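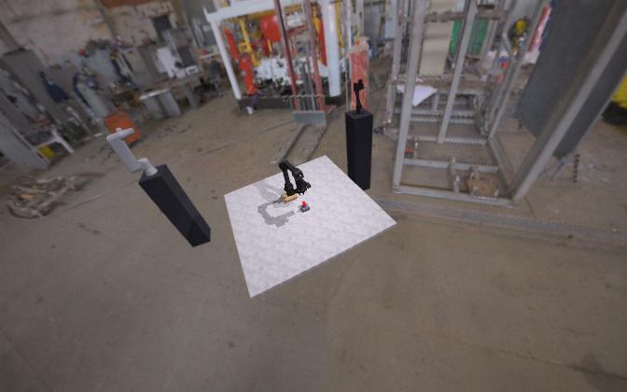
Paora Lockyer
Rédaction, rubrique ateliers

Publié le 27 novembre 2024

Tirkside : la cellule Ravn recalée avant l'hiver

Reprise de réglage cette semaine chez Vavenetti, site de Tirkside. En cause, le petit bras noir de la cellule Ravn, celui du plateau blanc. Dérive à la prise, signalée par l'équipe du matin. Rien de cassé. Un zéro à refaire sur le coude, le poignet à reprendre ensuite, puis 49 points de passage à revalider un par un dans la simulation de l'atelier.

Les deux bras sur socles noirs, de part et d'autre, gardent leurs paramètres pour l'instant. On y touchera en février, avec la révision annuelle.

Côté essais : 117 cycles prévus sur la pièce couleur bois et sur la petite pièce rouge et gris-bleu, à vitesse réduite. Si les écart restent dans la tolérance, passage à 170 cycles à pleine vitesse. Sinon on recommence par le coude.

La maintenance demande aussi une nouvelle procédure de graissage, l'actuelle date de l'ancien contrôleur Asness et plus personne ne s'y retrouve vraiment. Document attendu avant la révison. Accès à la cellule réel fermé aux visiteurs jusqu'à vendredi, badge obligatoire ensuite.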